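連投になります。小さなアームロボットで机の上の物をつかむ作業について、うちの作業場「Grikwood」で決めている約束ごとを書いてみます。長くなりそうなので、お茶でも飲みながらゆっくりどうぞ。(1/16)

先週、Kenna Pringleさんから「卓上の作業って、どこまで決めごとにしてますか?」と聞かれて、その場でうまく答えられなかったのがずっと気になっていたんです。お返事のつもりで書きますね。(2/16)

まずは机の写真から。 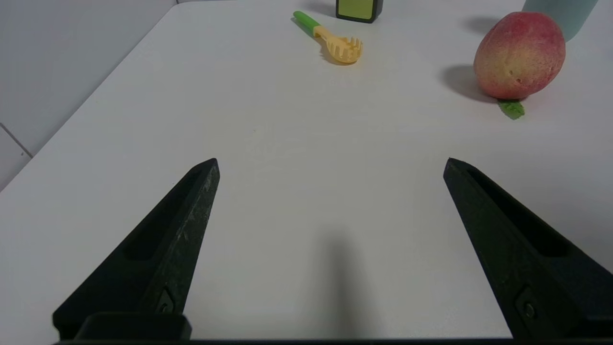
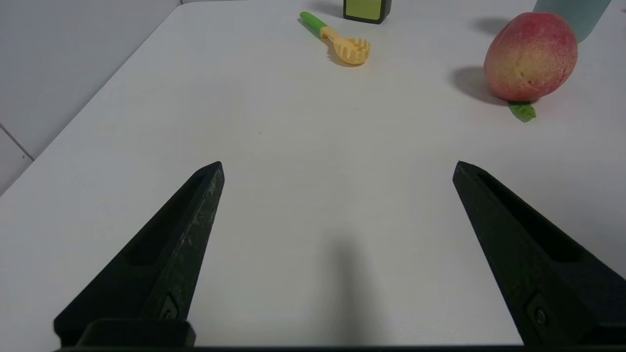
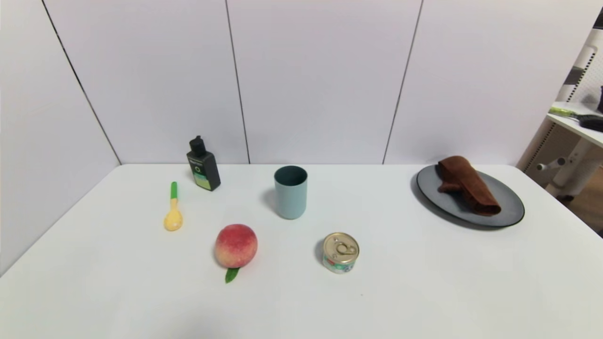

白い机と、桃や緑の柄の小物たち。1・2枚目は手先のカメラ、3枚目は高いところからの眺めです。(3/16)

決めごとその一。「始める前に、手先のカメラと上のカメラの両方で机を見る」。手先からだと指のあいだや手前の様子はよくわかるのですが、奥の物は上のほうがすぐ画面の外に出てしまいます。1枚目の右上の青緑色のものなんて、下のほうしか写っていませんよね。片方だけで「よし」と言わない、これがいちばん古い決まりです。(4/16)

その二。「指は開いた状態から始める」。開いていて、何も持っていない。それを画面で見て、声に出して「開、空」と言います。最初はみんな照れるんですけど、2週間もすると自然に口から出るようになりますよ。私なんて家の冷蔵庫の前でも言いそうになります(笑)(5/16)

その三は指の点検です。傷や粉っぽい汚れ、根元のねじ。左の指に白っぽい擦れが見えると思いますが、擦れがあること自体は不合格にしていません。見るのは、欠け、ぐらつき、左右の先の高さのずれ。どれかひとつでも怪しければ、その日は触らずに記録簿に書いて相談、という流れです。(6/16)

「擦れたらすぐ交換」にしていた時期もあったんですよ。でもそうすると、交換したばかりの指の取り付けミスのほうが増えてしまって。今は擦れの位置をスケッチで残して、前回と比べるやり方に落ち着いています。(7/16)

その四、影のこと。地味ですが大事にしています。白い机だと影がくっきり出て、桃の左側などはかなり濃い色になります。認識の調子が悪いとき、物よりも影を疑ったほうが早いことが何度もありました。なので照明の位置を変えたら必ず記録簿に一行。電気スタンドをちょっとずらしただけでも一行です。(8/16)

その五、置き方。物どうしのすきまは80ミリを目安にしています。これはうちの指の開き幅と、つかみに行くときの横ぶれを足して決めた数字なので、よそでそのまま使わないでくださいね。数字だけ持ち帰って困った、というお便りを以前いただいたことがあって、それからは必ず書き添えるようにしています。(9/16)

その六、「形と柔らかさを混ぜるなら、先に書いておく」。3枚目でいうと、丸い桃、蓋にリングのついた缶、お皿の上の茶色い布。つかみ方が全部違います。とくに布は、毎回同じ形に置くのが本当に難しい! うちでは布の置き方だけで一枚紙を作っていて、「Gromby」という愛称までついています(名付けたのは私です、すみません)。(10/16)

その七、速さ。新しい並びの最初の一回は、普段の25パーセントの速さで動かします。どんなに見慣れた物ばかりでも、並びが変わったら新しい並びとして扱います。ここを省略したくなる気持ちはよーくわかるんです。私も夕方になると省略したくなります。だからこそ、操作画面のほうで速さに上限をかけて、人の気分に任せないようにしました。(11/16)

その八、手を入れるときは必ず止める。転がった物を直すだけ、でも止めます。止めたことを別の人が見て「停止」と返事をするまで、手は机の縁より中に入れません。ひとりで作業している日は、停止ボタンを押して、表示を見て、自分で読み上げます。机の縁というのが境目としてわかりやすくて、新しく来た方にもすぐ覚えてもらえました。(12/16)

その九、記録。日付、並びの番号、立ち会った人、止めた回数と理由。うちは「Skinner」という手作りの表を使っています。欄を増やしすぎると書かなくなるので、去年の10月に思いきって半分に減らしました。「理由」の欄だけは広いままです。「なんとなく嫌な音がした」でも立派な理由なので、そのまま書いてもらっています。(13/16)

公的な安全規格との関係もよく聞かれます。規格は規格としてちゃんと原文を読んで、リスクの見積もりは別の文書にまとめています。今回の決めごとは、そのあとの毎日の手順のほうです。これだけ守れば規格に合う、というものではないので、導入を考えている方は必ず専門の方と一緒に確認なさってください。(14/16)

まだ決めきれていないこともあります。透けて見える物や、つやのある物の扱いです。お皿の表面が光るときに、照明を直すのか、カメラの設定を直すのか、どちらを先にするかで意見が割れたままです。次の「Bumuvness」(うちの月一の勉強会です)で話すので、ご意見があれば返信でぜひ教えてください。こちらの手順も遠慮なく突っ込んでもらえたらうれしいです。(15/16)

Kennaさん、お返事がこんなに長くなってごめんなさい! 布の一枚紙は、読みやすく清書してからお送りしますね。字が小さすぎると言われているので、まずそこから直します。(16/16)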